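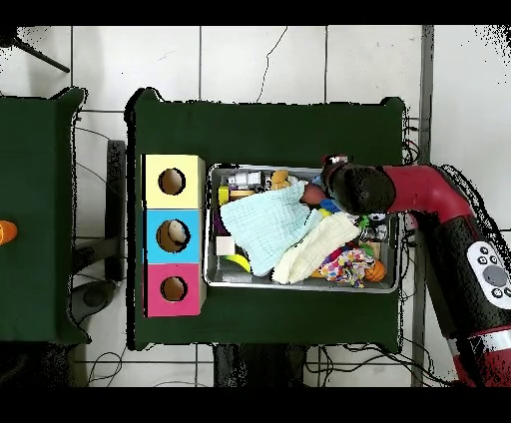
Stedau Brings Robot Sorting to Its Workutcombe Toy Returns Center

WORKUTCOMBE, June. Stedau, which rents toys and play materials to preschools and family centers, has begun using robot arms to sort returned items at its Workutcombe returns center. The project, known within the company as Mirent, covers the first sorting of mixed returns, a task done entirely by hand until this spring.

Returns reach the center unsorted. Soft toys, balls, vehicles, blocks and play cloths often share a single container, and each item must be taken out and assigned to a cleaning line before it can be inspected and rented again. Under Mirent, a robot arm lifts items one at a time and moves them to a sorting point on the same table. Employees check the results, handle items the arm is unable to pick up and decide which toys are fit to return to stock.

The center employs 53 people. Stedau confirmed that no positions will be removed as a result of the project and that hourly pay will stay the same for employees whose duties change. Ten employees from the returns floor have completed training as station operators. Their new duties include starting and stopping the arm, recording missed picks and preparing the table between loads.

"Our returns staff have spent much of each shift bending over containers and pulling out one toy after another," said Eun-ji Jang, director of operations at Stedau. "We want more of their time to go to inspection and repair, where their judgment matters most to the families who use our toys."

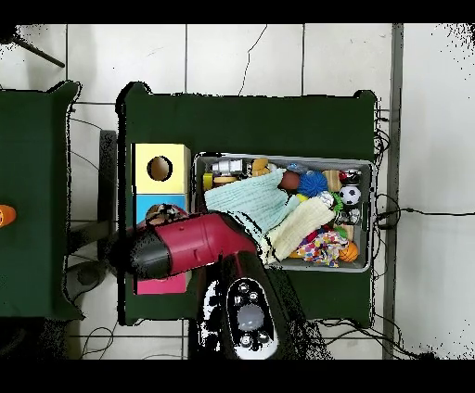

A robot arm at work beside a bin of toys and knitted cloths at the Workutcombe center. Photo: Stedau

Cloths and knitted items remain the most difficult part of the work, as they fold over other toys and change shape when lifted. Operators may pause the arm at any time and clear such items by hand. The company has set no hourly target for the stations during the trial period.

Soon-im Wi, who represents employees on the center's workplace safety panel, said the staff had asked for changes before the trial began. "We asked for shorter turns at the stations and for a say in where the tables would stand," she said. "Both requests were met. We will continue to report on noise, floor cables and walking space each month."

Sorting software for the project was supplied by Seok, which will also provide on-site support through the end of the trial. The trial list now includes 137 types of toys and play materials. Stedau will review the results with employees before deciding whether to extend the work to its other returns centers.

About Stedau
Stedau rents, cleans and repairs toys and play materials for preschools and family centers. Its main returns center is in Workutcombe.

Media contact: Stedau Press Office, Workutcombe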